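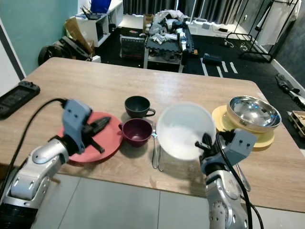
So I have become a volleyball person. I know! I was supposed to be writing the third part of my kitchen repainting saga this week, and I promise the cabinet post is coming, but I spent the whole weekend in a gym yelling at strangers and I can't think about primer right now.

Some background for anyone who hasn't been reading long. I did not grow up with sports. My brother did swimming, my parents drove him to swimming, and I sat in the bleachers with a library book and a bag of pretzels. In high school I played exactly one season of JV volleyball, mostly from the bench, and the only serve I remember went into the back of my own teammate's head. (Sorry again, Dana.) After that I was done for a good long while.

Then I moved to Cernano for work, and the woman at the next desk turned out to be Zulmira Rocha, who plays outside hitter for a club team called Velo. She never talked about it much. I only found out because she came in one Monday with her fingers taped together and typed like that all day. I asked what happened, she told me, and then she said I should come watch sometime. I said sure in the way you say sure to things.

It took her 2 years to get me there.

My first match was last October, at the old rec center on Cisneros Street, and I understood maybe a third of it. Why was one woman wearing a different color shirt? Why did she keep running off and coming back on? (She's the libero. She plays defense, she can swap in for the back row players without using up a substitution, and now she's my favorite.) I'd remembered the game as a lot of polite bumping back and forth, and this was people throwing themselves flat on the floor for a ball that was already gone as far as I was concerned, and then somehow it wasn't gone and everyone had to go again.

Anyway, I went back. Then I went back again, and then I bought the T-shirt, and by spring I was the kind of person who says "we" about a team I have never played for and never will.

Which brings me to Saturday, and the preseason tournament over in Stuvance. It's a long drive, most of it behind trucks, and I left so early that the bakery wasn't open yet. I ate a granola bar from the glove compartment and I don't want to talk about how old it was. The gym there is lovely though, big high windows, real seats with backs! And they sell these hot cheese rolls at the snack counter that I thought about the whole way home.

Velo won the first match pretty easily. The second one was against the home side, and oh my goodness. It went to 5 sets. We lost the first, won the second by the skin of our teeth, lost the third in a way I've chosen to forget, and then in the fourth we were down by 4 and our coach called a timeout. I have no idea what she said to them. They came out and Zulmira served 11 points in a row. I'm not exaggerating, the man behind me was keeping a scoresheet and I made him show me. By the end of it the whole Stuvance crowd had gone quiet and I was standing on my seat, which you are not supposed to do, and a very nice usher told me so.

And then we lost the fifth set. 15 to 13. I was crushed! I sat there holding a cold cheese roll and felt really, truly sad about a preseason match that doesn't count for anything. I texted my brother about it and he wrote back "welcome" and nothing else.

Zulmira was totally fine, of course. She came out with ice on her shoulder, asked if I'd tried the cheese rolls, and spent ten minutes telling me what she'd done wrong on her passing. I said what about the serves, and she shrugged and said the other team's back row had been standing too deep, so she kept dropping it short. I had not noticed that at all. I'd just been screaming. I'm going to try to watch where people stand next time, although I give it one set before I forget.

The regular season starts in October and I've got my ticket already, same end of the gym as last year, close enough to hear the shoes squeak. If you live anywhere near Cernano and want to come along, leave a comment. Bring a cushion, because the bleachers on Cisneros Street are as hard as they look. I'll be the one asking the person next to me what the referee's hand signals mean.

Cabinets next week. Probably. I still have to pick a green.

Posted 4 Sep 2023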